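Quick one on getting a desk top clean and keeping the cable hole usable. Wrote this for the Jirkcombe office after the move, tidied up a bit since Tahira asked for it.

## What you need

- two soft cloths, one damp, one dry
- washing-up liquid, tiny squirt
- old toothbrush
- cable ties or the velcro sort (better)
- masking tape and a pen

## 1. Strip it

Everything off. Not half of it pushed to the back. Monitor, lamp, tray, mugs, the lot. Unplug at the wall first. Label each plug with a bit of tape before you pull it out, you will not remember which is which.

Give it 9 minutes. If it's taking longer you're reading old post.

## 2. Wipe with the grain

Crumbs first with the dry cloth. Then the damp one, wrung right out, long strokes along the grain. Don't scrub in circles. Pale wood shows smears, so get your head down low and look across the top towards the light, you'll see what you've missed straight away.

Rings from mugs: damp cloth, drop of washing-up liquid, leave it on for a moment, wipe, dry. If the ring is still there do it again. No scouring pads. Demetrius Holloway took a green one to his and theres a dull patch he now keeps a notebook over.

Pale top, light grain, cable hole over by the far edge. Leave it clear like this until you've sorted the leads. 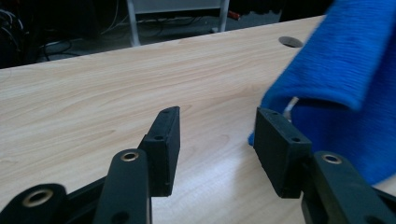

## 3. Do the cable hole

Toothbrush round the rim, inside edge too, that's where the fluff goes. Wipe after. Don't tip water down it.

Check what's underneath before you feed anything through. Sockets, drawers, somebody's bag.

## 4. Leads back through

Biggest plug first, always. If you leave it till last it won't go past the others. Then the thin ones.

Pull the slack down underneath, leave 12 cm or so spare up top so you can shift the screen. Velcro tie under the desk, another one further down. Not tight.

Anything you only use now and then, don't thread it. Drawer.

## 5. Put stuff back

Screen, keyboard, lamp. Stop. Work at it for a day and see what you acutally go looking for. The rest can live on the shelf.

Redo the wipe once a week, the hole once a month. Spare ties are in the Skivdale box, pack of 100, help yourself.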